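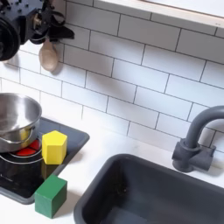 SPEAKER NOTES, PART 1: THE RECIPE THAT LIES

Morning, everyone. (Wait for the coffee line to sit down.)

My subject is cooking times, and why the recipe says 50 minutes when you ate at ten at night. I edited recipes at Howells for years. We printed "prep: 5 minutes" above a list that opened with two onions, finely diced, and a squash. Whose squash? Peeled by whom?

Ask for hands: who has caramelized onions in 5 minutes? If a hand goes up, move along quickly.

Prep time starts once everything is chopped, washed and measured. It's like timing a flight from the moment the wheels leave the ground.

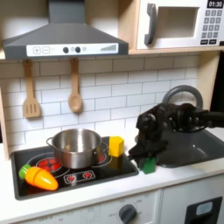 Koresham, which tested recipes for us, wrote back that readers skip anything over half an hour, so half an hour is what everything takes. Read that twice, slowly. I kept the letter.

Then the Cedley archive. It holds 3872 weeknight recipes, and 3653 of them claim thirty minutes or less. Among these is a lasagna. Pause for the lasagna.

Skip the slide on convection ovens if we're running late. We will be running late. 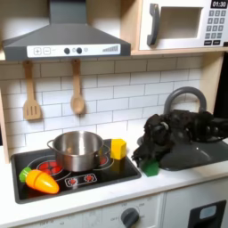 One reader's comment on the lasagna: I made this in April and we had cereal while we waited. Four stars.

I love the four stars. People blame their own knife skills first and the page last, and we let them.
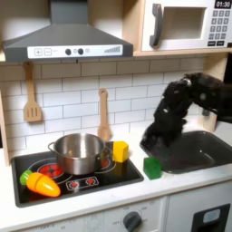
PART 2: WHAT TO PRINT INSTEAD

Start the clock at the fridge door. Count the peeling. Give the time for a slow cook with a dull knife, then say so. Nemudow tried this for one season and got complaints that the food was ready early.

Questions. Repeat them for the back row.

Notes last revised 18 July 2020 | Contact the speaker | Back to top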